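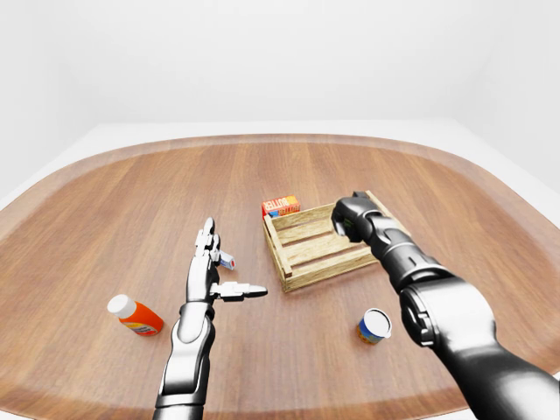
Sketham's Pundik practice pack is out of beta. For $46 a month you get 200 simulated packing jobs, a two-armed robot to fumble them with, and no real groceries to mop up afterward.

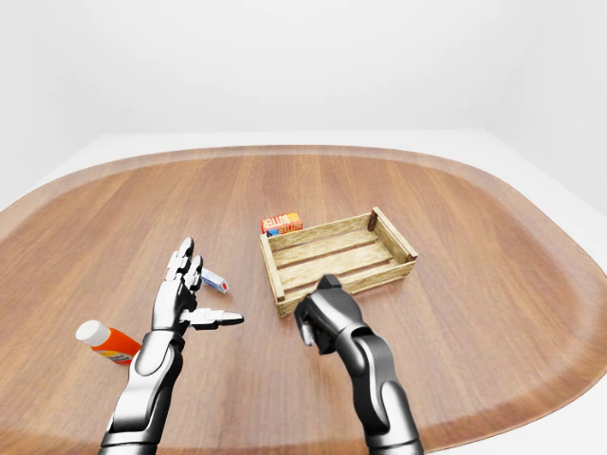

Setup took me one lunch break, plus a second to find the manual. Daranee Khamphan at Sketham says the next batch of jobs lands in November, which gives my robot time to improve.

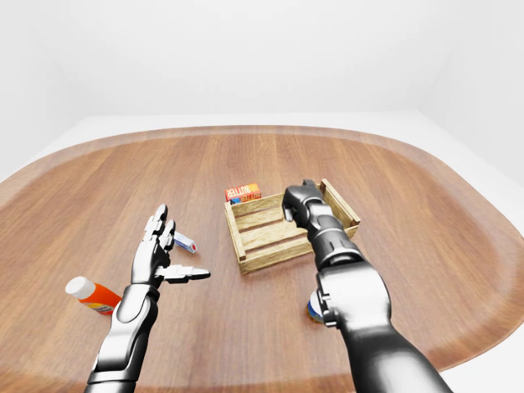
Grading is where the pack earns its fee. Every run gets a score and a replay you can stop wherever it stings. I stopped one with the right fist hanging inside the crate, holding nothing, and the butter still parked out back. I know coworkers like that.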